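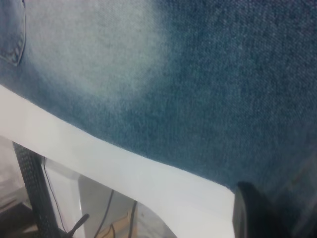 Millport Textile Recovery opens denim grading line at Conwood

CONWOOD – Millport Textile Recovery has commissioned a dedicated denim grading line at its Conwood depot. The line receives post-consumer jeans from kerbside and drop-off collections, grades each garment by fabric condition and colour, and directs it to resale, repair or fibre reclamation.

In the trial period ending in June, the line processed 3,091 pairs of jeans. Of these, 2,294 were graded as suitable for resale or repair. The remainder were baled for fibre reclamation.

Grading procedure

Garments are laid flat on a white surface and smoothed by hand before assessment. White was selected after trials with grey and green coverings, both of which made mid-blue denim difficult to place against the shade card. Each garment is assessed on four points:

Shade. The darkest and lightest areas of the cloth are recorded separately. A single pair may run from a pale bluish-grey fade to a saturated indigo with a slight green cast, and an averaged value has proved to be of little use to buyers.

Fade boundary. A cloudy fade that blends gradually into the darker cloth is accepted at all resale grades. Hard-edged bleach marks are downgraded by one step.

Twill. The diagonal rib should be legible across the panel. Loss of rib, or white weft thread standing proud of the surface, indicates thinning and sends the garment to repair.

Seams and pocket edges. Raised folds lose colour before the surrounding cloth. Paling along a stitched edge is recorded as normal wear provided the stitching is continuous. Open or skipped stitching is marked for repair – the garment is not downgraded for shade as well.

Lighting at the grading tables is fixed, and window blinds remain closed during shifts. Shade readings taken under mixed daylight in the early part of the trial were discarded and the garments regraded.

Shade card

The line uses the Takács denim card, a printed reference with 60 swatches arranged from raw indigo to near white. Cards are replaced every quarter, as handling dulls the printed surface. Copies are held at each table and in the receiving office.

Repair and resale

Garments graded for repair are sent to the Guten workroom in the same building. Work is limited to restitching of seams and pocket edges, replacement of buttons and rivets, and patching from the reverse side. The workroom does not re-dye. Faded areas are left as received and described on the swing tag using the grade recorded at the table.

Resale stock is sold by the bundle to second-hand retailers, sorted by waist size and shade group. Mixed bundles are available on request.

Donation guidelines

Jeans should be clean, dry and bagged separately from other clothing. Zips should be closed and pockets emptied. Torn, faded or stained garments are accepted. Garments with oil or paint contamination cannot be processed and should be placed in general waste.

The Conwood receiving dock accepts bulk deliveries from 7 am, with late intake on Thursday.

Enquiries: Millport Textile Recovery, Conwood depot, receiving office.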